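How to sort a toy food box without buying anything

Most advice on sorting toys begins with a shopping list. You're told to get clear tubs, then a label printer, then a little shelf for the tubs to live on, and by the end you've spent more on storing the pretend groceries than you ever spent on the pretend groceries. I've tried that way. The tubs are in the loft. What follows takes one wet afternoon and uses what you already have in the house.

I should say I don't believe in systems that children are supposed to keep up by themselves. Some can. Mine would not, and I doubt yours will for longer than a fortnight. So the aim is a box that's still usable when it has been put away badly.

What you need

A bed sheet, a washing-up bowl, an old toothbrush, two boxes of any sort with low sides, and a bag for what's leaving.

Step 1. Tip the lot out

Put the sheet on the floor and empty everything on to it. Don't sort from inside the box, whatever the tidy people say about doing a handful a day. You only find the duplicates when they're all out at once. The sheet means you can gather up the four corners and abandon the job if somebody needs their tea.

Step 2. Take out what isn't food

Bricks, doll shoes, hair clips, the lid of a pen. Put them in a heap and leave the heap alone until the end. Half an hour spent returning hair clips to their rightful place is how this job fails.

Step 3. Make three piles, and only three

Cooking, baking, and plates and cups. I have seen guides that split pretend food into fruit, vegetables, meat, dairy, bread, sweets and drinks, as if a four-year-old were running a warehouse. Three is plenty. A child playing cafés wants to get at things quickly and doesn't care that the cheese is next to the peas. 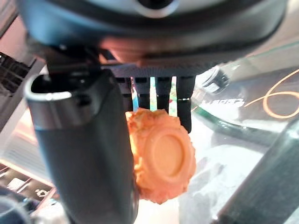
Awkward pieces are where most people lose heart, and I'd give each of them a few seconds and no more. There will always be something you can't name. Take a round orange one with a scalloped, bumpy rim and a smooth raised disc in the middle: it could be a slice of carrot, it could be a fancy biscuit, and no amount of turning it over will settle the matter. Ask the child who plays with it. If the child says biscuit, it goes with the baking. If you get a different answer next week, it can move. Do not start a fourth pile called "other", because within a month "other" is the whole box.

Step 4. Wash what can be washed

Warm water, a small squirt of washing-up liquid, and the toothbrush for grooves and crumbly-looking edges, where the real crumbs collect. My neighbour Sandro Mazza swears by the dishwasher. I'm not convinced. Some plastics cope and some come out bent, and you won't know which you've got until it's too late. Hollow pieces with a hole in them are worse, as they take in water and keep it. Wipe those with a damp cloth and stand them hole down on a towel overnight.

Wooden pieces get the damp cloth as well. Never soak them.

Step 5. Be hard about the leavers

Anything cracked goes in the bin. Anything with a sharp edge goes in the bin. So does anything small enough to worry you if there's a baby in the house – check the age advice that came with the set, if you still have it. Whole pieces that no longer get played with can go in the bag for the charity shop, but ring first. Ours stopped taking loose toys in February and I carried a full bag there and back.

We got rid of 31 pieces. I had been warned there would be tears. One plastic sausage was rescued and the rest went without comment.

Step 6. Put it back, badly

Cooking and baking share one low box, with a strip of cardboard down the middle. Plates and cups go in the other. No lids. A lid is one more thing to lose, and a box with a lid gets things stacked on top of it until no one can open it.

Skip the labels too. If the cardboard falls over, stand it up again when you notice.

Does it last? Partly. Ours was a muddle again after a few weeks, though a smaller muddle, and putting it right took ten minutes on the sheet. The hair clips are still in their heap on the windowsill.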